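Previous by thread | Next by thread | Thread index | Reply to list

From: Teodora Kelmendi
Subject: Re: Sulis service plan – anyone on it?

On 6th July Abdelilah Metwally wrote:
> We're looking at the Sulis plan for our one arm. They quoted us 2,615
> for the year, with remote setup and parts by mail. Is anybody on it
> already? Mostly I want to know if they pick up the phone.
> Abdelilah

Hi Abdelilah,

Yes, we're on it, and mostly happy! They do pick up the phone. I've called 3 times so far and got Marin Matić each time, who knows the arms inside out and doesn't make you feel silly for asking where the log files live (I had to ask twice). Email is slower, so skip it if you're stuck.

The remote setup was the part I liked best. Marin stayed on the line while we went through the joint limits, and then we moved on to the block and basket job, which is what we bought the arm for in the first place.

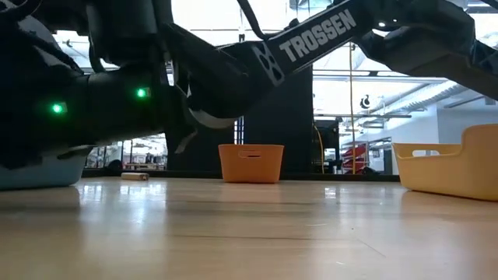 The Trossen arm with the block and baskets, green lights on.

Parts are a mixed bag. A cable came fast, but a set of screws got sent to Rultport by mistake and I spent a whole morning chasing it. Also read the page on hours – you get 90 minutes of live help a month and they don't roll over, so if you have a quiet month it's just gone. That bugged me enough that I wrote to them, and they say they'll look at it in September.

Philomena Ní Chonaill tried the Didier plan before us and found it cheaper but all done by ticket, no calls at all. She may still have the price sheet, so maybe ask her before you sign anything?

Happy to send you our setup notes if they'd help. They're messy – sorry in advance.

Teodora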